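Sep 14, 2017

Spent the whole evening on the clear bin, the one I have been walking past since we got back from Jutby. It's full to the brim with paper packets and slips and I kept telling myself I'd deal with it in December, but Min-kyu asked me for the Puvell receipt and of course I had no clue where it was. So, onto the table with it!

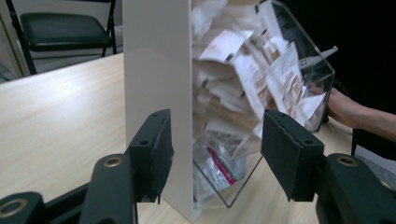 Where do all these little packets come from?
Mostly from me, I'm afraid. I pocket them at every cafe, and Roel brings me the ones from his work trips.

I gave myself 40 minutes and a cup of tea (the tea lasted 5). My big plan was three piles, sugar and such, receipts, trash, and then I started reading the receipts and that was the end of the plan. Lunch at Namavum, 26 dollars, and I can't remember a single thing I ate. Kristof owes me for half of it, too, so that one went on the fridge. Also found the phone number Henk swore he gave me, so I owe him an apology, ugh. 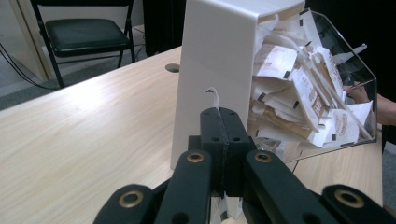

How long should I hang on to a receipt?
Until the return period is over for small stuff, and as long as I own the thing if there's a warranty on it.

I wrote that on a sticky note and put it inside the cupboard door, we'll see. Still no Puvell receipt. I told Min-kyu I'd try my coat pockets tomorrow. Must call Henk before lunch, and buy milk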